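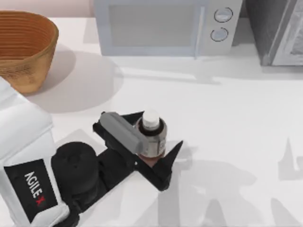

Unit 4: The Passover Haggadah as a Text

Introduction to Jewish Liturgical Sources
Runwood Centre for Adult Study, Plorimbridge
Handout revised March 7, 2024

1. Scope of this unit

The previous unit dealt with prayer in the synagogue. We now turn to a text whose setting is the home and which is read at table, in the course of a meal. Students will be asked to consider the Haggadah as a compilation: where its parts come from, how they were joined, and what the order in which they stand may say about the purposes of those who arranged them.

No knowledge of Hebrew or Aramaic is assumed. Key terms are given in transliteration, and students who read the original languages are welcome to bring their own editions. Translations differ considerably at certain points, and the differences will themselves be discussed in class.

2. The biblical basis

The word haggadah means "telling". It is connected with the verb in Exodus 13:8, where the Israelite is commanded to tell his child on that day, "It is because of what the Lord did for me when I came out of Egypt." Three other passages describe a similar exchange between parent and child: Exodus 12:26–27, Exodus 13:14 and Deuteronomy 6:20–25. In these three the child asks and the parent replies. In Exodus 13:8 no question is recorded, and the parent speaks first.

The Torah does not supply a fixed form of words for the telling. Its instructions are chiefly concerned with the sacrifice itself. The lamb is slaughtered on the 14th day of the first month, towards evening, and eaten that night with unleavened bread and bitter herbs (Exodus 12:6–8). In Exodus 12 the rite is performed household by household. In Deuteronomy 16 it is to be performed at the place which God will choose, and the private house is expressly excluded as a place of slaughter. Students should read the two chapters side by side before the first class and note where they agree and where they do not.

3. The Mishnah

The earliest connected account of the Passover evening in rabbinic literature is the tenth chapter of Mishnah Pesachim. The Mishnah reached its present form in the early third century, although much of its material is older. The chapter sets out an evening built upon four cups of wine, and it states that even the poorest person in Israel must not be given fewer, even if the wine must come from charity.

The sequence may be summarised as follows. Over the first cup, the blessing of the day is recited. Food is brought and dipped. The second cup is poured, and at this point the child asks. The parent teaches according to the understanding of the child, "beginning with disgrace and ending with praise", and expounds the passage which opens at Deuteronomy 26:5 until the whole of it is completed. The first part of Hallel follows. The meal is eaten, the third cup accompanies the grace after it, and the fourth accompanies the remainder of Hallel.

Scholars have long compared this arrangement with the customs of the Graeco-Roman banquet, in which guests reclined, took dipped appetisers and conversed on a set theme over wine. The resemblance in outward form is generally accepted. How far it extends to the content of the evening is disputed, and the two articles in the reading pack take opposing positions. Students are asked to pay particular attention to what each author treats as evidence — a shared vocabulary, a shared order of events, or merely a shared set of table manners.

4. The questions

The passage beginning Mah nishtanah ("How is this night different") is now commonly known as the Four Questions. Its history is less settled than its familiarity suggests. Important manuscripts of the Mishnah contain three items only, concerning dipping, unleavened bread and roasted meat. The item on roasted meat reflects the Passover sacrifice and fell out of use after the destruction of the Temple. The item on reclining, which is found in every modern edition, does not appear in the Mishnah. It is usually regarded as a later addition, made when reclining at meals had ceased to be ordinary practice and had therefore become something a child might notice.

There is also a question of grammar. The passage can be read as one question followed by a series of examples, or as an exclamation ("How different this night is!"). Some scholars have argued that in the Mishnah the words belong to the parent, who prompts a child not yet able to ask. Later custom gives them to the youngest person present who is capable of reciting them.

5. Disgrace and praise

The Mishnah does not define "disgrace". The Babylonian Talmud (Pesachim 116a) preserves two opinions. According to one, the telling should begin with the idolatry of the ancestors. According to the other, it should begin with slavery in Egypt. The Haggadah contains both openings: "We were slaves to Pharaoh in Egypt" comes early in the telling, and "In the beginning our ancestors were worshippers of idols" comes some pages later.

It is instructive that neither was removed. A compiler wishing for a smooth narrative would have chosen between them. Students may wish to ask whether the preservation of both reflects respect for the two authorities, the combination of two local customs, or a view that physical and spiritual servitude each require mention.

6. The exposition of Deuteronomy 26

The central portion of the telling is a phrase-by-phrase commentary on Deuteronomy 26:5–8. In its original setting this is the declaration made by the farmer on bringing the first fruits to the sanctuary. It has no direct connection with Passover. Its usefulness here lies in its brevity and in its use of the first person plural: the speaker was not himself in Egypt, yet he says that the Egyptians dealt harshly with "us".

The opening words, Arami oved avi, are a well-known difficulty. Most modern Bible translations have "A wandering Aramean was my father" or something close to it. The Haggadah understands the phrase as "An Aramean sought to destroy my father" and identifies the Aramean as Laban. The two readings depend upon how the verb is parsed, and the second requires some strain. It nevertheless stands in a long tradition of interpretation, and the Aramaic Targums should be consulted on this point.

The exposition ends at verse 8. Verse 9, which speaks of arrival in the land, is not expounded in the standard text, despite the instruction of the Mishnah that the whole passage be completed. Several explanations have been offered, and we shall consider them in the second class.

7. Manuscript and print

For several centuries the Haggadah circulated as a section of the prayer book. Fragments recovered from the Cairo Genizah show that more than one rite was in use, and that texts following the custom of the Land of Israel were in places markedly shorter than those following the Babylonian academies. The version familiar today descends in the main from the Babylonian rite.

As a separate volume, often illustrated, the Haggadah becomes common from the thirteenth and fourteenth centuries. The songs which close the evening in many homes, among them Chad Gadya, entered the printed editions later still and form no part of the older text.

The Contreras Collection at Tondville holds 3,686 printed items of Hebrew and Jewish interest, with a good selection of nineteenth-century Haggadot bearing English translations. Students may consult these by appointment. Pencil only is permitted in the reading room, and bags must be left at the desk.

8. Preparation for class

Read Mishnah Pesachim, chapter 10, in full. Read Exodus 12–13, Deuteronomy 16:1–8 and Deuteronomy 26:1–11. In any complete Haggadah, mark the place at which each of the four cups is drunk, and note which sections fall between them.

Written work for this unit is a commentary of two pages on one of the following: the passage on the four children, compared with its biblical sources; the two openings discussed in section 5; or the treatment of Laban. Commentaries are due at the last class before the April recess and should be left in the tray outside Room 27. Extensions must be requested in writing before the due date.

Runwood Centre for Adult Study, Plorimbridge | Contact the course office | © 2024 Runwood Centre | Back to top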